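The Long Way to Teach a Gripper

Trukdale, 25 February 2019

The learning system at Skineo started with 69 recordings and could do very little with them. It now has 1237, and the people who made them still call the collection small.

Each recording is one short job done from start to finish by a person guiding the gripper. Pick up a cloth. Move a bag. Put a lid back on a bin. A camera near the fingers stores what the gripper faces, and the controller stores how the fingers move. The system studies both and tries to work out what to do next.

Early recordings were made on a bare bench in the Essien building. The results looked good there and fell apart anywhere else. In December the team began working in lived-in rooms, and 759 of the recordings now come from homes – low down, near the floor, where things tend to pile up.

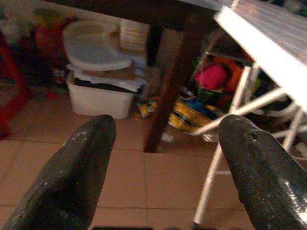
The work is slow. An operator may need 19 tries to get one clean example of a soft item, and the failed tries are kept too, marked as failures. Nothing is tidied before a session.

Steseo, which shares the recordings, wants more table legs and chair legs. Its own arm keeps bumping into them. Skineo has agreed to spend the next round of sessions under furniture, with the gripper open and moving forward a little at a time.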